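12/03/2024

Got to the lab at Petersen before the heater had done anything and kept my jacket on until lunch. Two of us in at first, the rest of the group after their stats tutorial. We are meant to hand in the simulation part of the project before we're allowed near the hardware, so it was a full day at the screens.

Started by going through last night's batch. I had left 30 runs going and 19 of them ended with the gripper where it was supposed to be. The other 11 were all the same kind of failure. The wrist comes round too early and the fingers meet the upright of the cabinet when they should be going in between the uprights. I watched four of them through at half speed to be sure and wrote the joint angles in the logbook. The tutor wants angles in degrees and our script prints radians, so I did the conversion by hand for the first two and then gave up and wrote a line of code for it, as I should have in the first place.

Our group calls the room Brorine. It came with the assignment under a long number and we had to give it a name in the folder structure. The group at the next bench called theirs Tanolska and have already finished their reaching task, but they have an open table and no cabinet. I tried not to look at their screen too much.

Spent the rest of the morning on the approach. At the moment the arm goes from its rest position to a waypoint outside the cabinet, stops, and then goes in. The stop was my idea. It costs time on every run but it lets us check the position before anything gets close to the posts. I argued for keeping it and the others wanted it gone, as the marking sheet gives points for total time. We agreed to keep it until the path is reliable and then try shortening it. 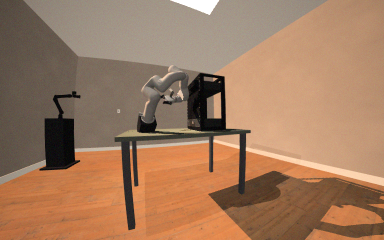

Moved the waypoint back from the opening a little at a time and reran the same start each time. The first few changes made no difference I could see. Then the elbow started swinging up higher than before and I thought I had broken something, but it was the solver choosing the other elbow position. Both reach the same point. I fixed it to one of the two and put a comment in the file so that whoever opens it next doesn't spend an hour on it like I did.

Lunch was a cheese roll from the canteen. Rang the dentist back and moved my appointment to December, which was the first they had.

Afternoon was slower. Lakemis, the program we run it all in, updated itself over the break and wouldn't open our file until I had found the old version in the backup folder and pointed it back to that. That took 20 minutes. Also found that the collision shape for the cabinet was set to a single solid box in one of our older scene files. In that version you could never reach inside at all, whatever the path, so the runs we did with it in the first week are worthless and will have to come out of the results table. I told the others when they came in. They weren't pleased but they took it well enough. We have the newer ones and the table will just be shorter.

The second arm is still doing nothing in our setup. The handout says it may be used for extra marks. I read that section again and I don't think we have the time for it. We would have to write the handover and a check so that the two don't move into each other, and the first arm isn't right yet. Put it down as a maybe.

Turned the shadows off for the big batches, which sped things up a fair bit on the older computer. Left them on in the copy we use for the presentation, as they help you judge how far the gripper is from the front of the cabinet.

Did my share of the report before packing up. I have the method section and the part on coordinate frames. Wrote out which origin we measure from, since we lost most of a session to that a fortnight ago when one of us was working from the arm's base and the other from the corner of the table. The draft is at 166 lines and too long. The description of the room can be cut down to a paragraph, I think, and the rest moved to an appendix. Still need to redo the labels on the graph so they match the ones in the text.

Set up another batch before I left, same 30 starting positions, with the new waypoint and the elbow fixed. Checked the disk had space this time. Wrote the settings on the whiteboard and in the logbook both.

Walked home the long way, past the oval. Leftover curry for tea. Washed the grey jumper and hung it over the chair. I have to return the library book on kinematics tomorrow or renew it again, and I want to copy out the worked problem on two-link arms before it goes back.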